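Ea Juhl
28 January 2009

Dronlow ballot count, some notes on the procedure, as the numbers going round this morning mix up two different totals.

1. The council published a first-count figure last night. It covers the precinct ballots only. Absentee ballots go through a separate signature check and are added at the canvass. The gap between the two seats in the east ward is 65 votes on the precinct figure.

2. Absentee ballots still outstanding: nearly 3,000. That is the number mailed back, not the number that will be accepted. In the last council race the office turned down 80 for missing or mismatched signatures. I have no figure for this one yet.

3. The recount rule is in section 2 of the election ordinance. A candidate can ask for one in writing within five working days of the canvass. The margin on the night has no bearing on it. Both campaigns put out statements yesterday that read the rule as if it did.

4. Ozoliņš has said he will wait for the canvass. Brillau's campaign says it has "won the east ward." On the precinct figure she leads. There is no certified result and there won't be one before the canvass is signed.

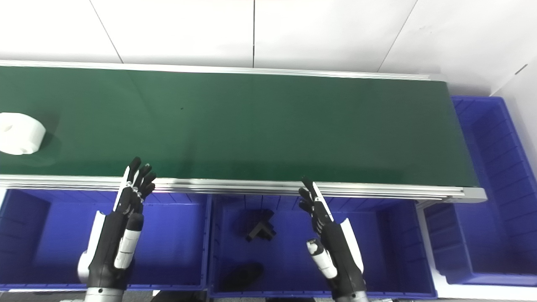
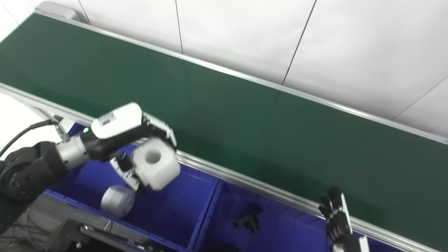 5. Svend Lykkegaard replied that the five days run from the date the canvass is posted, and the clerk posted it a day after signing last time, so anyone counting from the signature will be a day short.

6. He is right, and I should have written "posted." The ordinance says "publication," which the clerk reads as the notice on the office door. The web page usually follows later the same day and has no legal weight.

7. On cost: the candidate who asks pays a deposit. It is returned if the result changes. It is not returned if only the margin changes, even by a lot. This was argued over when the ordinance was amended and the wording was left alone.

8. The recount is by hand for the ward in question only. The at-large seats are not touched unless a separate request is filed with a separate deposit.

9. Several people asked about ballots with a mark outside the oval. These count if the intent is clear to both reviewers. If the reviewers disagree, the ballot goes to the canvass board. The board meets in public – you can sit in and watch.

10. New members are sworn in at the March meeting. A recount request does not move that date by itself. The sitting member stays in the east ward seat until there is a certificate.

11. I'll post the absentee figures by ward when the clerk releases them. Please don't send me campaign spreadsheets.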